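Two bins, one gripper, and my Sunday

January 19, 2020

The cell on the second floor at Candeck has been mine to look after since the autumn. It is a small one: an arm, a two-finger gripper, a wrist camera, a table and two blue bins. The job is to take a part from one bin and put it in the other. It sounds like nothing, and for some weeks it was nothing. Then before the holidays the picks began to go wrong in one corner and I promised Hema Kulkarni I would look at it when the building is quiet. So I went in today.

I want to write down what I did, in the order I did it, for myself mostly. Last time I wrote nothing and had to find everything again.

First the bins. We do not bolt them to the table, and I still think this is right, as we take them out to clean. But they move. Each time the fingers touch a wall the bin goes a little bit, and after a day the robot has one idea of where the wall is and the bin has another. The old log shows 2,893 picks since the last time somebody taught the corners, and that was clearly too long. I pushed both bins back to my marks and taught the four corners of each one again. I do this slowly, with the speed at the lowest setting and my hand on the stop button.

Second the fingers. Ours have a black rubbery skin. It is good for holding a housing with smooth sides, but it collects dust and it wears on the inner side first. I wiped both with a damp cloth and let them dry while I made tea. One inner edge is already frayed. I thought about changing it, and I have the spare pair from Skikden in the drawer, but a new pair means measuring the tool center again, and the grip is still fine. I wrote it on the list for the next visit. Maybe this is lazy. Bình Thân would say it is lazy.

Third the depth. The wrist camera looks straight at glossy blue plastic under bright ceiling lights, and the rims shine so strongly that the software sometimes sees a hole where there is a wall. I tried three exposure values. At 300 the rim was all white and the parts were nice. At 120 the rim was good but the dark parts disappeared into the fingers. I stayed with 182 – I cannot give a scientific reason for it, it was simply the one where I could see both a part and the edge next to it.
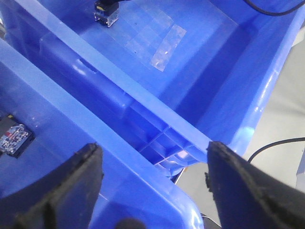 View from the wrist, between the fingers. The small board is in the near bin, on the left. The patch in the other bin is clear tape.

The tape needs a word. It is several pieces, one over the other, stuck on the floor of the bin. It reflects the light in its own way, and when I looked at the depth map I found a small island of bad points exactly there. So for the moment I told the planner to ignore a rectangle of that size. It is not beautiful. A better way is matte tape, or no tape, and I will ask Hema which one she prefers before I pull anything off.

Cables were the last thing, and they took the longest time. If a cable lies in the way of the fingers, the arm does not know it. It will come down on it with the same confidence as always. I moved the planner's approach height up a little on the side where the cable goes out of the bin, and I ran the whole path with no part in the grip, watching from the side. Two times I stopped it because I was nervous, and both times there was enough space. The third time I let it go to the end.

After that I ran a short set with a real part. It was good in three corners. In the fourth corner, the bad one, the gripper still closes a little late to one side, so the teaching helped but it did not cure everything. My guess now is the camera bracket. When I touch it I can feel a very small play, and there is one screw I cannot reach without taking off the cable guide. For this I need the short key, and the short key is at the Handent bench downstairs, behind a locked door on a Sunday.

What I will do on the next visit:
Tighten the bracket and do the hand-eye calibration again.
Change the fingers, if the bracket makes me calibrate anyway.
Ask about the tape.
Teach the corners every week, and write the date on the paper by the door.

If you have a cell with loose bins and you found a good way to hold them without bolts, please write to me. Sầm told me in the comments of the last post to try rubber feet, and I did buy some, but they are too high for our table setup and the fingers would reach the floor too early. Maybe I can cut them thinner.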